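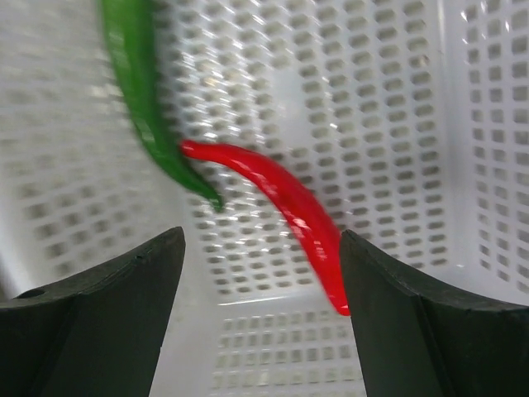

1/ Les machines savent-elles faire les corvées de cuisine ou d'atelier ? Réponse courte au 7/7/21 : certaines, lentement, avec quelqu'un à côté. Réponse longue ci-dessous. Je m'en tiens à la préhension et au rangement. Le pliage du linge mérite son propre fil.

2/ Point de départ : la tâche « sortir un légume d'un panier ». Elle figure dans presque tous les cahiers des charges que je lis, entre « vider le lave-vaisselle » et « garnir un rayon ». Un enfant de quatre ans la réussit. C'est un mauvais indicateur de difficulté.

3/ Le piment cumule les ennuis. Long, courbe, brillant. Section variable : large du côté du pédoncule, presque rien à la pointe. Une consigne d'ouverture valable à un bout est fausse à l'autre. Il faut donc choisir le point de prise avant de choisir la force.

4/ Deux piments qui se touchent, un vert et un rouge : la couleur règle la segmentation. Deux verts qui se touchent, c'est une autre affaire. Beaucoup de démonstrations s'arrêtent au premier cas. Demandez toujours le second.

5/ Les reflets. Une peau cirée sous un éclairage franc donne des taches blanches saturées, et la profondeur y devient fantaisiste sur pas mal de capteurs. Même souci avec le plastique blanc quand il renvoie la lumière.

6/ Le panier ajouré, maintenant. Les parois à grille produisent des centaines de petits bords parasites. On voit le support à travers les trous, donc le « fond » se trouve à deux profondeurs à la fois. Et une pointe fine peut passer dans une ouverture. Là, tirer droit vers le haut n'est plus une stratégie.

7/ Côté mécanique, une pince parallèle à deux doigts reste le choix raisonnable. Deux limites connues : elle masque une partie de ce que voit une caméra de poignet, et elle a besoin de place de chaque côté de l'objet. Dans un coin de panier, cette place manque souvent.

8/ Les chiffres. Sur notre banc chez Bumetley, 200 prises, légumes allongés mélangés, panier à grille : 66 échecs. Sont comptés comme échecs les prises à vide, les chutes et les doubles prises. Si vous retirez les doubles prises, le score monte joliment. Je les laisse.

9/ La double prise est l'erreur la plus sous-estimée. En cuisine, deux piments au lieu d'un, ça se remarque dans l'assiette. En atelier, deux raccords au lieu d'un, ça fausse le stock et on le découvre à l'inventaire.

10/ Daltent annonce pour son module de tri une cadence de 700 pièces par heure. Elle est tenue, je l'ai vérifiée. Mais pièces rigides, bac à fond plein, une seule référence. Avec des objets souples en vrac, je n'ai pas réussi à m'en approcher.

11/ Kornero fait l'inverse : apprentissage par démonstration, 3000 épisodes téléopérés pour une famille de tâches de cuisine. Le geste est plus souple, la reprise après échec nettement meilleure. Changez le panier et une partie du bénéfice disparaît. Changez l'éclairage aussi, idem.

12/ Ce que je considère comme acquis en atelier : le transfert de pièces connues, présentées proprement, avec contrôle de poids en sortie. Une balance coûte moins cher qu'une deuxième caméra et détecte très bien les doubles prises.

13/ Ce que je ne signerais pas pour un logement : toute tâche sans opérateur à proximité. Le taux d'échec par geste paraît acceptable, puis on enchaîne quinze gestes pour ranger des courses et on refait la multiplication.

14/ Questions à poser à un fournisseur : combien d'essais consécutifs sans intervention, qui remet les objets en place entre deux essais, et la vidéo est-elle accélérée. La deuxième est celle qui obtient les réponses les plus longues.

15/ On m'a demandé en avril si la plateforme Darwish changeait la donne. Meilleure détection du glissement, oui. Pour le vrac en panier ajouré, je n'ai pas encore de mesures, donc pas d'avis. Protocole de test sur demande, en message privé.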